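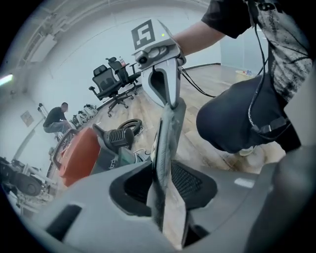 Okay, rag thread, you asked for it. I've been replacing paper towels in the home office and kitchen since May, and I have opinions now. Big ones! A gray rag like this one is my favorite kind, the sort you can crumple and fold any which way, with a lighter tan underside so you can tell which face you started on. I do glass and screens with one side and floors with the other, and I do not mix them up anymore (I did once, sorry to the monitor).

2/ Where they come from: mostly old towels and a couple of flannel sheets. I also caved and bought a bundle from Grutholm, 23 bucks shipped, and they're good but a little slick for the first few washes. Wash them before you use them. Twice if you can stand it.

3/ Light wood floors show EVERYTHING. Rolling desk chairs are the worst for it, those five little wheels pick up hair and grit and then drag it around the room all day. I flip the chair over, pull the fuzz out with tweezers, then wipe each wheel with a barely damp rag. Gross and very satisfying.

4/ Mesh chair backs: do not soak them. Vacuum with the brush thing first, then a dry rag, then a damp one if there's coffee involved. There is always coffee involved at my house.

5/ Kathleen Carroll asked about fabric softener. No! It leaves a coating and then your rag just pushes water around. I use half the usual soap and a splash of white vinegar in the rinse. Hang dry when I remember, dryer when I don't.

6/ Storage is an old Pusumo shoebox under the sink. Clean ones in the box, dirty ones in a bucket by the washer. Folding them is optional and I have stopped.

7/ Osian Trevor wants to know how many I own. I dumped them all out last night and got 81, which seemed like plenty until I remembered the garage. So 107 with the garage ones. My husband says that is a lot of rags. He also uses four of them to dry one bike.

8/ When one gets holes it goes to the garage, and after a greasy job it goes in the trash. Next up I want to try cutting down a bath mat for baseboards, will post if it works. If you've got a trick for white scuffed walls please tell me, mine are a mess behind the desk.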